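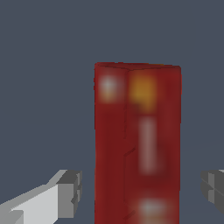

Home | Program | Speakers | Archive
Search talks Go

Speaker notes – Session 8, 2 October 2018
Comparison of the Hisitz and Allitz arm controllers in simulation

Open with the question the project was given: does the choice of controller change how reliably a two-finger gripper picks up a narrow carton?

Both controllers ran the same 641 grasp attempts. Gripper model, carton and starting poses were identical. Each attempt was limited to 60 seconds.

State clearly that no hardware results are presented today. Trials at the Żak laboratory began in August and are not complete.

Pause before the next point. The wrist view is used for the final approach only; the outside view is used for scoring. Explain that a grasp is scored after the lift – closing the fingers does not count. 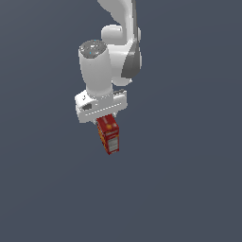

Renata Kaczmarczyk has objected that the scoring rule favors slow controllers, and that a carton held at a slight tilt should be recorded separately from one held upright. The project accepts the second point. Tilt will be logged in the next series.

Acknowledge Radosław Sowa for the Komton controller settings. Allow time for questions on contact friction.

Shares 2 | Comments 8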